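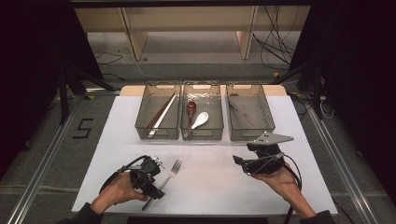
Storing mixed cutlery (chopsticks, soup spoons, forks) in separate plastic bins

Posted by Adanech Hadgu, 09/02/2019

I am reorganising a shared kitchen and would like advice on keeping several types of cutlery in separate bins. The current arrangement is three shallow rectangular bins in smoky grey transparent plastic, placed side by side. They have slightly flared walls, a faint diamond texture and a rounded cut-out handle on the short ends. One bin has chopsticks in it, brown wooden ones and a white one. The next has a reddish-brown lacquered spoon and a white ceramic soup spoon. The third is for metal forks.

The full stock is larger than this and will be brought over from a cupboard once the layout is settled. I have three specific points.

First, the chopsticks only fit diagonally. With two or three in the bin this does not matter, but once there are more they will cross over each other and become awkward to pick out in pairs. Should I look for a longer bin or store them upright?

Second, is it acceptable to keep lacquered and ceramic spoons together, or should they be divided?

Third, the bins will go into a drawer with an internal depth of 105 mm. I have not bought a liner. Is one needed under bins of this type?

The kitchen is used by several households, so the system has to be obvious without labels if possible. I would prefer to keep the existing bins.

Merike Šimkus

Taking the points in order.

Chopsticks. Measure the longest pair before buying anything. Lengths differ between makers and between styles, and children's and cooking chopsticks are different again. The internal length of the bin at the base is the figure to use. With flared walls the top opening is larger than the floor, so a measurement taken across the rim will mislead you. If the longest pair exceeds the base length, the diagonal is the only flat position available and the bin will hold far fewer than its volume suggests.

There are two workable options. The first is a longer tray without a divider, with all tips facing the same way. The second is an upright pot on the worktop, tips up, with drainage holes in the base if the chopsticks are likely to go in damp. In a shared kitchen I would choose the tray. People handle the tips when they take chopsticks out of an upright pot, and pots collect crumbs and water at the bottom.

If you keep the present bin, limit it to the pairs in daily use and put the rest back in the cupboard. Lay every pair on the same diagonal. Matching pairs can be held together with a paper band, although in my experience the bands are gone within a month. Odd chopsticks should be kept apart or thrown out. A single white one among brown pairs will be picked up and put down again at every meal.

Spoons. Lacquer scratches more easily than glazed ceramic, and an unglazed foot or a chipped edge on a ceramic spoon will mark it. I would separate them. If you have only a few of each, a strip of thick felt or a spare piece of drawer liner stood on edge across the bin is sufficient. Ceramic spoons nest, so they can be stacked bowl in bowl, all facing one way, which takes up little space and reduces chipping. Lacquered spoons should be laid flat in one layer.

Check also how they are being washed. Lacquered wood is normally washed by hand, dried with a soft cloth and kept out of the dishwasher. If the two kinds share a bin, they will end up sharing a dishwasher basket, and that does more damage than the bin would.

Forks. Handles towards the front of the drawer, tines to the back, all on the same side so that they nest. There is nothing more to it.

Liner. Yes. Smooth plastic slides on a painted or laminated drawer base each time the drawer is opened, and the bins will drift apart. A non-slip mesh liner is adequate. Cut it 2 mm short on each side so that it does not ride up at the edges.

Darius Strazds

just use a normal cutlery tray from the supermarket. separate bins always end up with everything in the wrong one, we had this at Galstead for years

Povilas Jankauskaitė

I would not replace the bins. Separate bins have an advantage that a moulded tray does not, namely that one can be lifted out and washed while the others stay in use. Cut-out handles help here, provided the bins are not packed so tightly that fingers cannot get into them. Leave a small gap at the handle ends.

I agree with Merike on most of the above but would add the following.

1. Drawer depth. 105 mm is the internal depth, but the usable height is less if there is a rail or a lip under the worktop. Close the drawer slowly with one loaded bin in it before committing to the layout. Ceramic soup spoons stand higher than people expect when stacked. In my own drawer a stack of 4 is the limit.

2. Order. Put the most used type nearest to the side from which people approach the drawer. In most kitchens this means forks. Chopsticks can go at the far side. Once the order has been fixed, do not change it. People remember position better than they read labels, and transparent bins make labels largely unnecessary in any case.

3. Drying. Wooden chopsticks must be completely dry before they go in. A solid plastic floor gives moisture nowhere to go, and wood stored damp will smell and eventually develop dark spots. Leave them in the draining rack overnight. The same applies to lacquered spoons, particularly where the handle joins the bowl.

4. Cleaning. Textured plastic holds fine dirt in the pattern. Warm water, washing-up liquid and a soft nail brush will remove it. Do not use scouring powder, as it clouds transparent plastic permanently. I wash mine every other week. Before putting them in a dishwasher, look for a marking on the base; thin clear bins can warp.

5. Sorting. Do it on a flat, wiped surface with the bins lined up at the back and the loose cutlery in front of you. Place one piece of each type in its bin first, so that anyone helping can see what goes where, then fill them. It is quicker than tipping out the whole stock and making heaps.

If you do decide on a longer bin for the chopsticks, buy one with the same wall height as the others. A mixed set of heights works, but the taller one tends to catch on the drawer front.

Adanech Hadgu

Thank you both. I have measured the base and the longest pair is over by a few millimetres, so the diagonal stays for now and the surplus pairs will remain in the cupboard. I will divide the spoons with felt. The liner is on order. I had not considered the rail under the worktop and will check it before loading the drawer.

Merike Šimkus

If the overhang is only a few millimetres, try the bin with the chopsticks raised at one end on the flared wall. It is not tidy, but they lie parallel to the long side and you will fit more in. Check that the raised ends clear the rail.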